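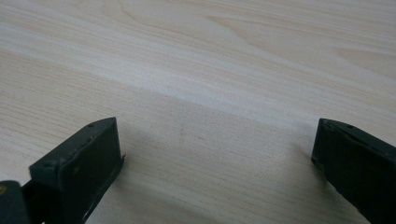 Progress Report to the Plarum Fund: Stikevside Genre Film Access Program

Home About Programs Reports Support Us Contact

Submitted by the Flestport Film Library. Reporting period ending in November.

1. Purpose of the grant

The Plarum Fund awarded support to the Flestport Film Library to catalog, preserve, and present the Stikevside collection of independent horror and science fiction films. The collection was assembled by a regional distributor that served drive-in theaters and late-night television stations until it closed. It consists of release prints, trailers, press books, and business correspondence. Very few of the titles have been shown to an audience in recent decades, and several are not listed in any standard reference work.

The grant agreement sets out work in cataloging, public screenings, and printed study materials for adult viewers. Progress in each area is described below, together with a revised schedule for the study materials, for which we request the Fund's approval.

2. Cataloging

The agreement calls for a catalog record for each of the 2000 paper items in the collection. The press books and lobby cards are complete. The correspondence has taken longer than planned. Many letters concern more than one film, and the distributor often retitled pictures between bookings, so that a single production may appear under three or four names. One alien-invasion feature was sold to theaters as a plague film in the spring and as a ghost story the following fall, with a new poster each time and no change to the picture itself.

Saadet Akyol, who directs the cataloging work, has introduced a title authority file to deal with this problem. Each record now carries the title on the print, the title in the advertising, and any title used for television. Records completed before the authority file was adopted are being revised as they are checked. We expect this revision to continue into the next period.

Film elements are being inspected separately. To date 40 prints have been examined for shrinkage, color fading, and splice damage. Most are suitable for projection with minor repair. Those showing vinegar odor have been isolated in a ventilated storage room and will not be projected until they have been copied. The Library has written to two laboratories for estimates and will forward these to the Fund when both have been received.
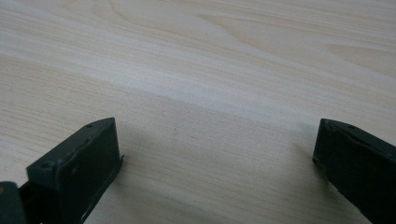 Light wood surface with visible grain.

3. Public screenings

Screenings take place at the Bellini, a single-screen theater near the center of Flestport. The house holds 300, and the Library rents it on evenings when there is no first-run booking. Each program pairs a feature with trailers from the collection and a short spoken introduction.

Attendance was uneven. The opening program, a double bill of films about the returning dead, sold every seat. A later program of slow, talkative science fiction drew 100 people, and a number of them left at the intermission. Comment cards from those who stayed were favorable, and several asked for more films of the same type. We do not propose to drop this part of the schedule. We do propose to move the start from 9:00 p.m. to 7:30 p.m., as the most common complaint concerned the hour.

The discussion held after the outbreak film program deserves separate mention. The speaker considered how horror pictures portray public agencies, and why the official in such films so often gives bad advice and is the first to be proved wrong. Members of the audience compared the films with their own experience of storms and power failures, and the conversation continued in the lobby until the theater closed. The Library will record future discussions, with the consent of those present, and deposit the recordings with the collection.

Rights clearance remains the main limit on programming. For a number of titles the original production company no longer exists and no successor has been identified. The Library has not shown any film for which a rights holder is known but has not replied.

4. Study materials

The printed guide was due at the end of this reporting period. It is not finished. The delay follows from the titling problem described in section 2, as the essays could not be checked against the catalog until the authority file was in place. The essays themselves have been drafted and edited. Illustrations have been selected from the press books, and the layout has begun.

The Library requests that delivery of the guide be moved to the next reporting period. No additional funds are sought for this purpose.

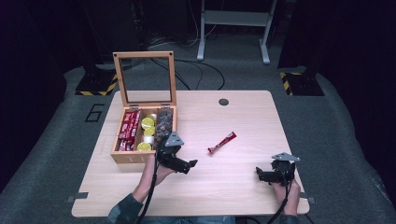 5. Budget

Spending on staff time is in line with the approved budget. Theater rental was lower than planned - one program was postponed when the Bellini's sound system was under repair - and the balance has been held for the rescheduled date. Shipping costs were higher than planned, owing to the weight of the film cans. The Library has covered the difference from its general account. A full statement is provided under separate cover.

6. Work planned for the next period

Complete the records for the correspondence series.
Revise earlier records to conform to the title authority file.
Obtain laboratory estimates for the isolated prints and report them to the Fund.
Hold the postponed program at the Bellini with the earlier start time.
Deliver the printed guide, subject to approval of the revised schedule.

Questions regarding this report may be directed to Saadet Akyol at the Flestport Film Library.

2 Shares 0 Comments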